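Section 4: Winding and Inserting the Bobbin

Applies to the Halvorsen 266 quilting and piecing machine.

CAUTION: Switch the machine off before you open the bobbin cover. Keep fingers clear of the needle clamp.

1. Place the spool on the upright pin and fit the felt disk under it.
2. Pass the thread through guide A, then clockwise once around the tension stud.
3. Push the thread end through the small hole in the bobbin and set the bobbin on the winder shaft.
4. Slide the shaft to the right until it clicks. The needle bar is now disengaged.
5. Switch the machine on and press the foot control lightly. Hold the thread end for the first few turns, then trim it flush.
6. Winding stops when the bobbin is full. Slide the shaft left and cut the thread.
7. Drop the bobbin into the case so the thread unwinds counterclockwise. Draw it under the spring — a slight drag should be felt.

NOTE: Use only Hirar class 4 bobbins. Metal bobbins of similar size will score the case.

NOTE: For piecing cotton blocks, set the bobbin dial to 2. Very fine thread may need a lower setting. Sew a test seam on scrap fabric first.

Clean the bobbin area after every 100 blocks, or when lint is visible under the feed teeth. Do not use compressed air.
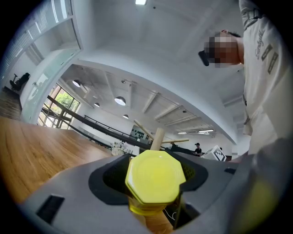
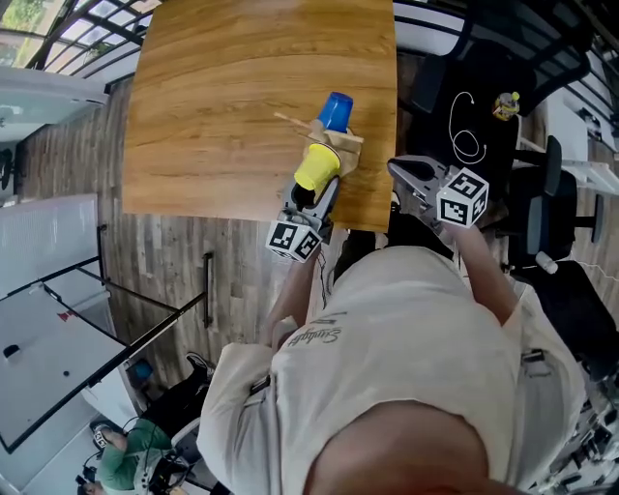
Yellow-capped bottle (first); yellow cup and blue cup (second).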